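In praise of the long, slow opener

I have been listening to Skindell's third album on and off since June, and I still can't get past the first track. I mean that as the highest compliment I have. It's called Oven, it lasts 11 minutes, and for the first four of them there is almost nothing going on: a bowed guitar, a floor tom hit with something soft, and a hum that I took for my fridge until I went into the kitchen to check. Then the drums come in properly and I'm gone, every time, whether I'm on a bus or doing the washing-up.

Most people I've played it to have asked when it gets going. A friend of mine gave it ninety seconds and reached over to skip. I understand that! We've all been trained by playlists to expect the chorus before the kettle's boiled, and heavy bands have gone along with it as much as anyone. Put on almost any new post-hardcore record and you'll get a second of feedback, a shout and then the big riff, right there, like somebody jumping out of a cupboard. It works once. By track five I've usually started looking at my phone.
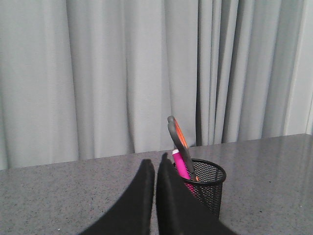
What Skindell do is make you lean in. The quiet part of Oven is badly behaved, with the tom landing a hair late and the bowed note wandering off pitch and being dragged back, and you start listening for the next small mistake. When Saodah Sembiring finally sings it's one line, low and close to the mic, and she doesn't come back for another two minutes. I can't think of another singer in heavy music who would leave that much of her own band's best song alone.

It's also a brilliant way to set up a record. Track two, Tanui, is the obvious single, three and a half minutes of the fastest playing they've ever put down, and on its own I think it's merely good. Straight after Oven it's ridiculous. The riff sounds twice the size, and I'd bet the actual volume on the recording barely changes. Your ears have been resting, that's all, and they've got some appetite back.

I saw them play the whole album in order in a room above a pub that held 105, and I went in worried. Quiet openings are a gamble live. People talk, glasses get dropped, someone always shouts the name of an old song. There was plenty of chatter for the first minute, and then the people at the front stopped, and it spread backwards until the only sound apart from the band was the till. When the drums came in a man beside me laughed out loud, properly delighted, and I knew exactly how he felt.

There is a case against all this, and I've heard it from people whose taste I trust. Slow openers can be a cheap way of looking serious. The nineties and noughties were full of bands who stuck a gloomy drone on the front of an ordinary song and called it a journey, and I own far too many of those records. Some of them I bought twice. If the quiet bit could be swapped for any other quiet bit, it's padding, and skipping it does no harm at all.

But try it with Oven. Start at the drums and you'll notice the bass is playing the bowed guitar's tune, upside down and much faster, and that the one sung line at the start has turned into the thing everybody's yelling at the end. Cut the opening and you've cut the explanation. It took me around 8 listens to spot the bass part and I was so pleased with myself that I rang my brother, who doesn't even like guitars.

The length of the album helps too. The whole thing is over in 40 minutes, so that first track takes up more than a quarter of it, and nothing later on feels like filler. I love a band who'll spend their time that unevenly — big long stare out of the window, then six songs at a sprint.
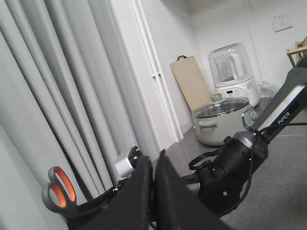
Where to go next

If Oven clicks for you, go back to the second album and find Avow, the closing track. It's a rougher go at the same idea, with the quiet half at the end, and the singing's higher in the mix than it should be. I skipped it for years, thinking it was just the band packing up. Play it last thing at night with the lights off, then put Oven on straight afterwards. The two are in the same key, and the final note of one slides into the first note of the other so well that I still can't decide if they meant it.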